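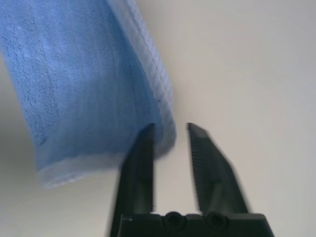 Towel cell, progress report for April
Prepared for Pledard by Rania Atallah

Most of the month went on the gripper. The left finger had worked slightly loose at the base, so the two tips no longer met when closed. Ziad Bitar took both fingers off, cleaned the seats and refitted them with new screws. He checked the torque again after 1000 open and close cycles and found no movement.

The wrist camera was recalibrated afterward. We now repeat that check each morning at 8:00, before the first towel is loaded, and the result goes in the cell log. It takes roughly four minutes.

Corner picking is still the weak point. When the arm comes in too low, the fingers close under the hem and miss the fabric. We raised the approach point by 3 mm and slowed the last part of the move. Misses are down, but thick hems still slip, and we have not settled on a closing force for them.

Spending is within the Brevance budget line. The only unplanned purchase was a spare set of fingers from Chidiac, which has arrived. The replacement cable for the wrist has not, and Hekano now quotes delivery in May. Until then the arm runs at reduced speed.

Next month Ziad will fit the cable and start the closing force tests.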